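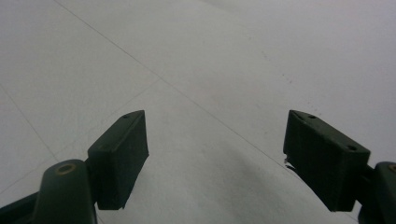 Grout haze on kitchen tile, two weeks later. Am I stuck with it?

Asked in Floors & Tile

Hi all! So my husband and I finally did the kitchen floor ourselves (57 square feet, which sounds like nothing until you're on your knees for it) and I was so proud for one whole evening. Then it dried and there was this cloudy film over everything. I figured it would wear off with mopping. It has not worn off with mopping. If anything it looks worse at breakfast time when the sun comes in low over the sink, and you can see every swirl my sponge made.

Details, because I know you'll ask: glazed porcelain, light colored, regular cement grout with sand in it, no sealer yet. The bag said wait before washing and I probably waited too long since we stopped to eat. I've tried plain warm water, dish soap, and a white nylon pad. The pad helps a little in the spot where I really leaned on it, but I can't do the whole room like that, my shoulder is already mad at me.

My neighbor says vinegar. My mother-in-law says absolutely never vinegar. The guy at the Skuston store tried to sell me a machine. Help?

Also, do I need to fix this before I seal the grout, or can I seal now and clean later? We're having people over in December and I'd love to have this behind me.

3 answers

Answer from Laimutė Vasiliauskas
Accepted

Oh I feel this one. I did my mudroom the same way and left it for a month, so you're ahead of me.

Clean first, seal after. If you seal now you'll get sealer on top of the haze and then you have two things to take off. Please don't do that!

For cement grout on glazed porcelain you want a product sold as a grout haze remover. Most of them are a mild acid, usually sulfamic. Read the label and make sure it says it's okay for your tile, then try it in a corner or under where the fridge goes. Your grout should have cured enough by now, but check the bag for how long they want you to wait, mine was pickier than I expected.

Wet the floor with plain water before you put anything on it, that keeps the grout from soaking up the acid. Then do a small patch at a time, something you can reach without crawling. Let it sit as long as the label says, scrub with the white pad, wipe it up, rinse, and then rinse again with a fresh bucket. I change the water way more often than feels reasonable. Dirty rinse water is how you end up with a new film on top of the old one, and I suspect that's part of what your mopping has been doing. Dry each patch with an old towel before you move on.

Gloves, window open, and don't mix it with any other cleaner, especially bleach.

My floor took 2 rounds. After the first one I thought it hadn't worked and sulked, and then the second one took nearly all of it. Give the floor a few days to dry out before sealing.

Answer from kamo_kitchens

vinegar worked for me. half and half with water, old rag, done in an afternoon. never hurt anything

Comment from Laimutė Vasiliauskas: It can be fine once on glazed porcelain if you rinse well, but I wouldn't make a habit of it, it eats at unsealed grout. And never on marble or travertine, in case somebody with stone finds this page.

Answer from bevent_bob

Are you sure it's cement grout? If it was epoxy, the acid stuff won't touch it and you need a different remover. We redid our bathroom in 2000 and the contractor used epoxy without telling us, so I spent a whole weekend scrubbing with the wrong bottle. Look at the packaging if you still have it. Cement comes as one bag of powder you add water to, epoxy comes in parts you mix together.

Comment from the asker: Definitely one bag and water! Did the patch by the pantry last night following the first answer and wow, okay, that is the color I paid for. Rest of it this weekend if my shoulder allows. Does anybody have a sealer they like?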